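Moving the blog, and what went missing

I have kept this blog since I was working out of the back bedroom in Tundstead, and in June I finally moved it off Gruritix. They had put the yearly fee up again and taken away the export button, so you now have to write to them and ask for your own posts. I wrote. A reply came after 3 weeks with a zip file attached and no message.

The file held 1066 posts. I was pleased with that until I looked inside. Every apostrophe had turned into a little row of symbols, and the comments were in a separate file with nothing to say which post they belonged to.

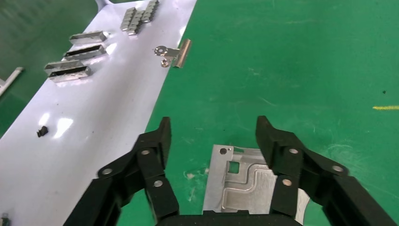 Page last changed: 2018-08-30

I fixed the apostrophes first. That was a find and replace, and it took an evening, mostly because I was nervous and kept making copies of the folder. The comments were harder. There were 2909 of them, sorted by the commenter's email address. Somebody at Gruritix must have thought that was a sensible order.

Ebbe Aasen, who has been reading since the Tundstead days and writes software for a living, offered to match them up by time. Most comments come within a day or two of a post, so his script made a guess and I checked the doubtful ones by hand. That left 750 to read. I did them at the kitchen table over a fortnight with the heater on, and got through a lot of toast.

Reading old comments is a strange way to spend the winter. I had forgotten the long argument under the post about water tanks, and how rude I was in it. I had forgotten that a woman in Tulcombe used to leave a recipe under nearly everything I wrote, whatever it was about. There's one for lemon slice under a post about my car registration. I have put them all back where they were.

Some comments couldn't be placed. "Agreed" could go anywhere. So could "Mine did that too", which I spent far too long on. I have put the leftovers on a page of their own, in no order, and if you recognise one as yours you can tell me where it goes. 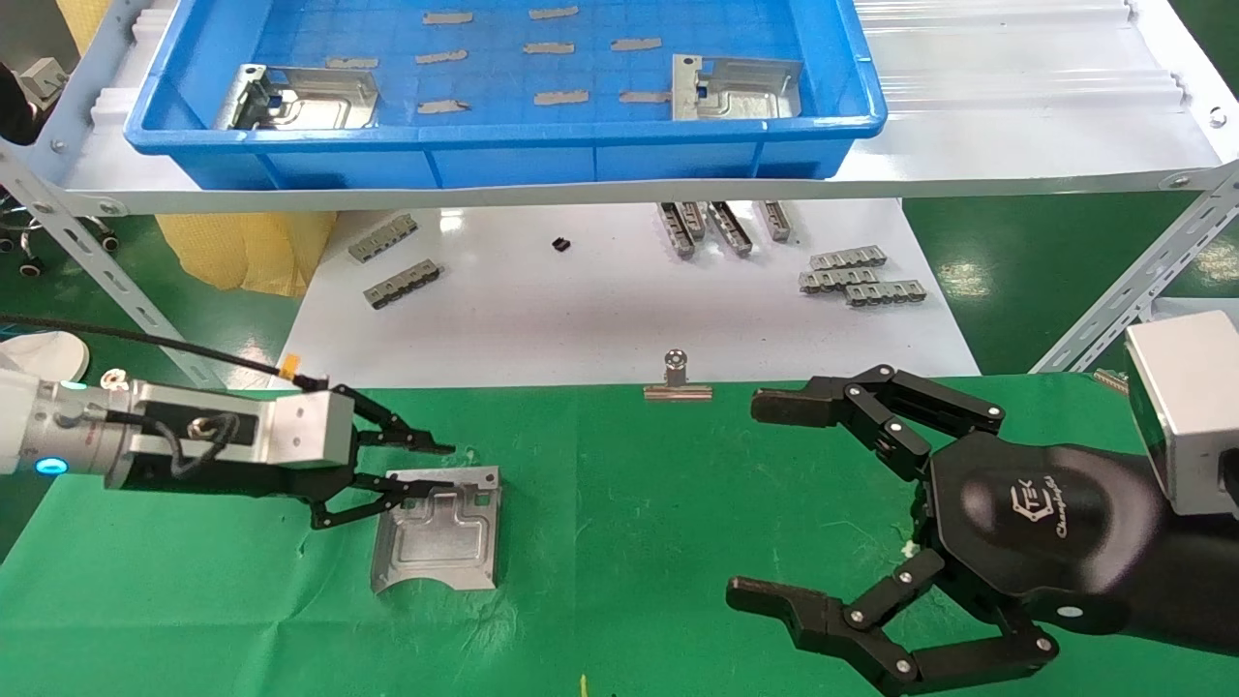 Green mat, metal bracket and a black robotic hand.

The new host is Marinho. It is plainer and it costs less. You write in a text file, save it, and the page appears. I miss being able to see a post before it goes up, and I have already published one with the title missing. On the other hand, everything is sitting in a folder on my own computer, and a second copy goes on a drive that lives in the wardrobe.

What I did lose was the categories. I had 60-odd at one stage, including one called "General" and another called "general". I started rebuilding them and stopped after an hour. The search box works well enough, and I doubt anyone was browsing by category apart from me.

The old addresses still work for now. Gruritix says it will keep forwarding them until my subscription runs out. If you have a bookmark, please change it. If you read by email you will need to sign up again, as I wasn't given the list. The box is at the bottom of the front page and asks only for your address.

A few things are still broken. Footnotes go to the wrong place on the older posts. The tank post has lost its table, and I'm going to have to retype it from a printout, assuming I can find the printout. Accents have come out wrong in people's names, so apologies if yours looks odd - send me a note and I'll correct it by hand.

Next job is the links page, where half the sites have gone. I'm inclined to leave the dead ones up with a line through them.

14 comments | 6 shares

Contact | Copyright remains with the author | Back to top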